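Week 5: Why lakes turn over (and why it matters to the fish)
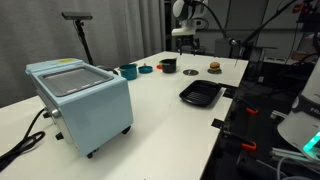

*Light blue countertop oven on a long white table.*

Hi all. Notes from Friday, tidied up a bit and with the bits I rushed through at the end filled in. If you were there you'll recognise most of it. If you weren't, read the section on stratification twice, then try the problems, then come and see me.

Bring your printed temperature profiles for Lake Padero next week. I'm not going to put them on the screen again, the projector makes the blue line disappear.

## Where we'd got to

Last week we finished heat budgets: what comes in at the surface, what goes out, and how much of it a body of water can hold on to. I said we'd been treating the lake as if it were one big well-stirred bucket, and that this was going to cause us trouble. Well, now it does!

Most of the sunlight that warms a lake gets soaked up in the top few metres. If the water is murky, it's less than that. So the heating happens at the top, and warm water is (mostly) lighter than cold water, so it stays at the top. You end up with a warm lid sitting on a cold basement, and the two don't mix much.

## The odd thing about fresh water

Please get this one into your heads because everything else hangs off it. Fresh water is at its densest at close to 4 °C. Cool it from 20 and it gets heavier, as you'd expect. Keep cooling it below 4 and it starts getting *lighter* again. By the time it freezes it's lighter still, and ice floats on top of the lot.

Sea water doesn't do this. Once you've got a normal ocean amount of salt in it, it keeps getting denser all the way down to its freezing point. Several of you mixed these up in the quiz, so I'm saying it again: the 4 degree business is a fresh water thing.

## Layers and their names

In summer a reasonably deep temperate lake sorts itself into:

- **Epilimnion** - the warm top layer. Wind keeps it stirred, so the temperature is much the same all the way through it.
- **Metalimnion** - the middle bit, where temperature drops quickly as you go down. The thermocline is in here, and it's the depth where the drop is steepest.
- **Hypolimnion** - the cold bottom layer. Dark, still, and cut off from the air.

People use "thermocline" and "metalimnion" as if they were the same thing, and you'll see that in plenty of papers. I won't take marks off for it, but I'd like you to know the difference.

If you've ever jumped off a jetty in January and found your feet were freezing while your shoulders were lovely and warm, you've met the layers in person. (Southern hemisphere January, obviously. Don't try it at Yimer in the other kind.)

## Turnover, step by step

I drew this on the board as four lakes in a row. Copy it out yourself if you didn't get it down, it helps more than reading does.

**Late summer.** Strong layering. Wind can stir the top but doesn't have anything like the energy to push that light warm water down into the heavy cold stuff.

**Autumn.** The surface loses heat at night. The cooled water sinks a little, mixes with what's under it, and the top layer gets thicker and cooler. Bit by bit the temperature difference shrinks. Then you get one decent windy spell and the whole lake goes over, top to bottom. That's the autumn overturn.

**Winter.** If it's cold enough, the surface drops below 4 and now the *coldest* water is on top. We call this inverse stratification. If ice forms, it shuts the wind out and everything sits quietly underneath.

**Spring.** Ice goes, the surface warms back up towards 4, the density evens out, and a bit of wind mixes the lot again.

A lake that does this twice a year is **dimictic**. One that mixes once a year is **monomictic**, and that's what you get in a lot of milder places where the surface never drops below 4 and the lake simply mixes through the winter. Ninstead Reservoir is monomictic. Shallow lakes that mix all the time are **polymictic**. And then there's **meromictic**, where the bottom water never joins in at all, often because it's saltier and so too heavy to lift.

## Oxygen, and why the fish care

The hypolimnion gets its oxygen at turnover and then has to live off it, a bit like packing your lunch for the whole summer. There's usually not enough light down there for plants to make any more, and dead algae keep raining down from above. Bacteria break that down and use up oxygen doing it.

In a clear, low-nutrient lake the supply lasts. In a lake with a lot of fertiliser washing in, it can run out well before autumn. Once it does, the chemistry at the bottom changes: phosphorus that was locked up in the mud can come back into the water, along with iron and manganese, and you may get hydrogen sulphide, which smells of rotten eggs. At the next overturn some of that phosphorus gets carried up to the surface and feeds more algae. It's a nasty loop.

Cold-water fish such as trout get squeezed from both sides. The top is too warm for them and the bottom has no air. What's left is a thin slice in the middle, and in a hot summer that slice can vanish.

Somebody asked whether turnover itself can kill fish. Yes, it can. If a big volume of water with no oxygen gets mixed up quickly, levels can crash through the whole lake for a while. It's more common in small, rich ponds after a sudden cold storm.

## Worked example

We did this one together, so I'll keep it short.

A made-up pond has a bottom layer holding 3000 cubic metres of water. At the end of spring mixing it contains 8 grams of dissolved oxygen per cubic metre. The mud and the water between them use up 235 grams of oxygen a day. How long until it runs out?

Total oxygen to start with:

3000 × 8 = 24 000 g

Divide by the daily use:

24 000 ÷ 235 = 102 days

So a bit over three months. If the pond is layered for longer than that, you've got a problem at the bottom before autumn. We've assumed that nothing leaks down through the thermocline and that the rate stays the same, and neither is quite true. The rate usually slows as oxygen gets scarce - so the real curve bends and doesn't hit zero in a dead straight line.

Trout start to struggle long before you reach zero, too. Try it again and stop at 2 grams per cubic metre. You're only spending 6 of your 8 grams, so it's 18 000 ÷ 235, and you should get just under 77 days.

## Problems for next week

1. Sketch temperature against depth for Padero in late summer and again in mid-winter, using your printed profiles. Label the layers. Depth goes *down* the page, please!
2. Repeat the worked example with the daily use doubled. What might cause that to happen in a real catchment?
3. Clendent Water Supply can draw from the top or the bottom of its reservoir. Give one good reason for and one against each choice in late summer.
4. Would you expect a shallow, windy lake to have a lasting hypolimnion? Two or three sentences is plenty.

Hand them in on paper, stapled, name on the front. Next week is wind and internal waves, where the thermocline starts sloshing about like tea in a carried cup, and we'll need the tank, so wear shoes you don't mind getting wet.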